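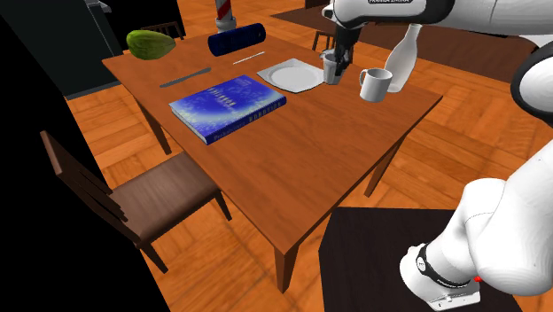 Sisden Table Rental: Questions We Get a Lot

How far ahead should I book?
Two weeks is plenty for most of the year. In June, when everyone in the county gets married at once, try for six.

What does a dining table cost?
$36 a day for the standard size, $78 for the long one. Chairs are extra. People do ask whether chairs are included, usually while sitting in one.

Do you deliver to Alvarado?
Yes, and anywhere else within 20 miles of the shop. Past that we charge by the mile, and the driver picks the music.

Can I carry it up the stairs myself?
You can. Measure the landing first. The long table weighs 189 pounds and does not bend — we have a customer in the Posto building who can confirm this, as can her banister.

Will candle wax ruin the top?
Let it harden, then lift it off with a plastic card. Please don't use a knife. Please don't use an iron either, whatever your aunt read.

What about scratches?
Small ones are on us. Initials are on you.

Can I return it a day late?
Call before 5 p.m. and we'll add one day at the normal rate. Don't call and we'll add two.

Do you sell the old ones?
Every January, out of the back of the Sasasis Street warehouse. Cash or card, no holds, bring a friend with a truck.

Can I just keep it?
This comes up more than you'd think. No, but ask us about the January sale.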